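The Long Way to the Closet

The washing machine in my apartment is in the kitchen and the closet is in the bedroom, and between them lies the living room, which every clean shirt I own has to cross. On the floor plan it's a matter of a few steps. In practice a load of laundry can take up to two days to make the trip, and I have known socks that settled along the way and raised families.

I moved into the Cleltlow building in November with the idea that a smaller place would make me tidy. I had read this somewhere. Less room, fewer things, a calm mind, a bowl with one lemon in it. What I got was the same amount of laundry and less floor to put it on.

The basket was the first thing I bought. I had been carrying washing against my chest like a rescued lamb, shedding underwear the whole way, and a basket seemed like the adult option. I spent longer choosing it than I spent choosing the apartment. There were collapsible ones, and woven ones with lids, and one from a firm called Simus that had wheels and cost more than my shoes. I went with plain plastic, white with a thin brown rim, a handle at each end and slots to let the air in. It holds a week of clothes if you lean on them. It also holds one red item with a white hem for as long as you care to leave it there.

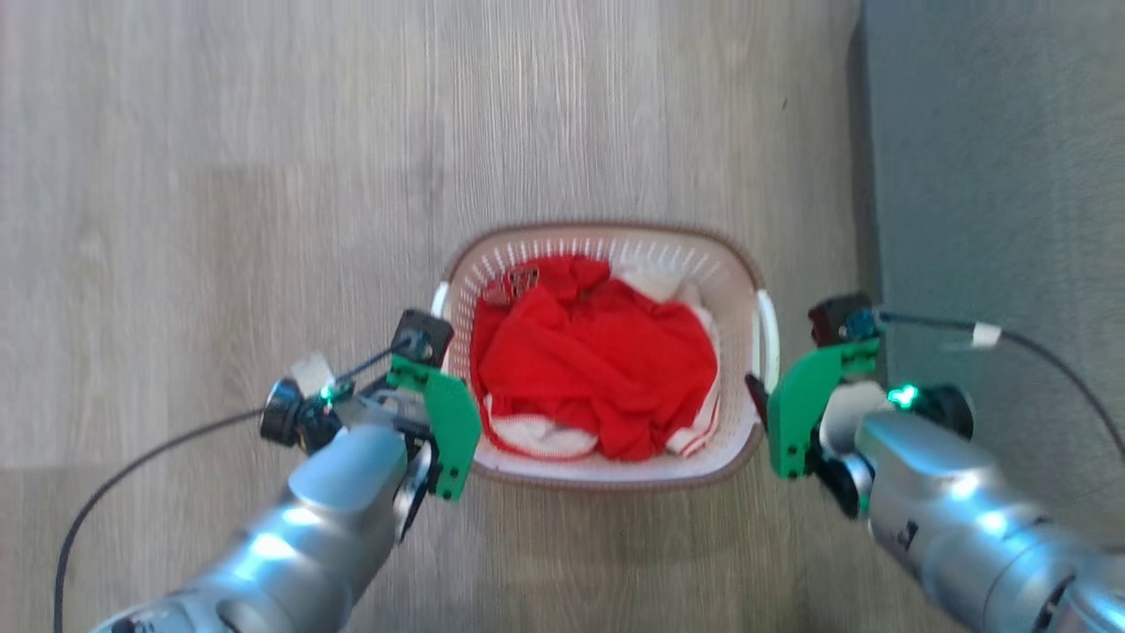

Never put a basket down with only one thing in it, Rehema Simiyu told me when I brought up the subject over the phone. One thing isn't laundry, she said. One thing you carry in your hand to where it lives, and if you use the basket you've just given it a house of its own.

I wrote this down and ignored it. She's right, of course, and her hallway is spotless, and you could eat off her ironing board. But she has also never understood the main pleasure of a laundry basket, that anything inside it counts as dealt with. A sweater on the floor is a mess. Put a basket around the same sweater and it becomes a job in progress, and I am a person with jobs in progress.

Red is its own problem anyway. It can't go in with the whites, as I established in my twenties at the cost of a full set of pink dish towels. I don't own enough red to make up a load. So it waits for company, some burgundy or a brave orange, and while it waits it has to be somewhere, and the somewhere is usually the middle of the room.

I did ask around about a better system. A man at the Dinon furniture store, where I bought the sofa, walked me over to a storage bench and lifted the lid several times with real feeling. It was 300 dollars. I pointed out that it was a box, and that I would be putting laundry in the box and then sitting on it. He agreed that this was the concept. We parted on good terms, and I went home and put the laundry on the sofa.

The sofa is the great enemy. It's long and low and a sort of beige that's trying to be gray, with mustard-yellow back cushions that I was talked into and have come to defend in arguments. The trouble is that it's exactly as wide as a clean load spread out for folding. You tip the washing onto it, you fold two towels, you sit down next to the rest for a minute, and the next thing you know you're watching a show about lighthouses with a warm pillowcase over your knees. 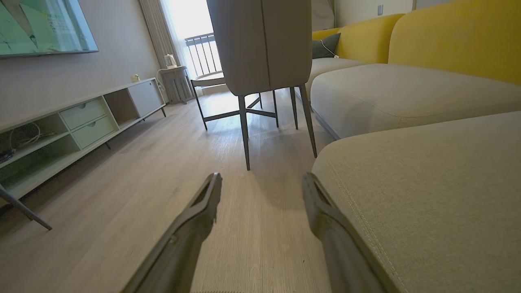

Chairs are only slightly better. I have the gray dining kind, upholstered, with tall backs, and I bought them from a secondhand place called Were on the understanding that people would sit on them and eat. A tall chair back is a coat hanger with legs. I've had a shirt on one so long that guests started including it in the conversation. At one point I had three chairs fully dressed and had to take my soup standing at the counter.

So last month I made rules. I'm not proud of how long they took me to arrive at, given what they are. Nothing gets hung on a chair overnight. The basket can stop in the living room, but it can't sleep there. Folding happens on the bed, where the pile stands between me and unconsciousness and I have a reason to finish it. The drawers in the media console are off limits completely, after an episode in which I looked for a phone charger and found tights.

The cables I've left alone. They have an open shelf to themselves, in a tangle, and I've decided that a home needs one place where standards are not applied. Rehema thinks I should label them. I've told her I'm considering it, in the same tone I use with the dentist.

And the floor, I'll admit, looks good. There's more of it than I remembered paying for. In the mornings the sun comes through the balcony glass and gets all the way down the planks, and I walk across with my coffee and don't step on a single sleeve. 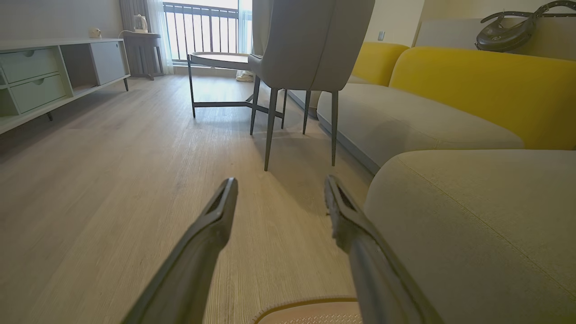

One of the gray dining chairs, with the round coffee table behind it and the sofa to the right.

The rules have held for two loads now. The bedding is in the machine as I write, with twenty minutes to go, and the fitted sheet has never been folded by anyone in this apartment. I plan to roll it into a ball and carry it past the sofa at speed.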